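Home | Local | Schools | Sports | Arts | Submit a Story

Grurkcombe swap day clears 1,264 items in its biggest year yet

27 comments | 483 shares

If you came home from the Grurkcombe swap day with more than you took, you had plenty of company! The town's yearly give-and-take filled the old market hall again this September, and by closing time 1,264 things had found new homes without a cent changing hands.

That is a record for the event, and a big one. Last year's total was 483, and people were pretty pleased with that. This time the line ran past the bakery before the doors opened, and it kept moving all morning.

The rules are as simple as ever. Bring clean things that still have some use in them, hand them over at the front table, and take whatever you like from the hall. There are no tickets, no points and no limit on how much you carry out (though you do have to carry it yourself, as one man with a very large bookcase found out on the steps).

Kitchen goods went fastest. Baking pans were gone in the first hour, and so were most of the board games. Winter coats had a whole wall to themselves this year, sorted by size, and that made a huge difference for families shopping ahead of the cold weather. The mixed bins of odds and ends drew a crowd all day long, with people digging happily for that one missing lid or spare charger.

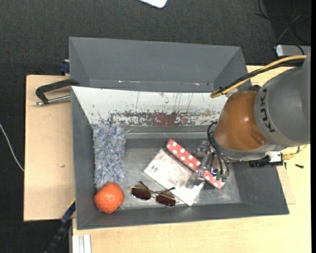

Mahsa Hashemi said the mixed bins were the only reason she came, and that she would gladly stand at one for two hours if it meant finding a part for her old sewing machine. She did find it, near the end of the morning, along with a cookie cutter shaped like a moose that she had no plans for at all.

The repair tables were new, and what a great addition they made! Three of them ran side by side at the back, one for clothes, one for lamps and small appliances, and one for bikes. The bike table had a waiting list by ten in the morning and kept going until the lights were turned down. Several kids left riding bikes that had come in with flat tires and no chain.

Neighboring towns are catching on, too. A good number of visitors made the drive from Mustov, and a group from Urkach spent part of the afternoon asking how the sorting was done, with an eye to starting a swap of their own in the spring. Oshima Hall has already been suggested as a place to hold it.

Anything left over went to the thrift store on Mill Street, apart from the books, which will stay in the market hall lobby for the rest of the month. Stop by and help yourself, there are some terrific mysteries in there and almost a full shelf of cookbooks.

The next swap day will be back in the same hall next September. Doors open at 9 a.m., and drop-offs will be taken the evening before for anyone with larger things to bring, up to 2 big items per household.

We use cookies to make this site work better for you. Accept | Manage settings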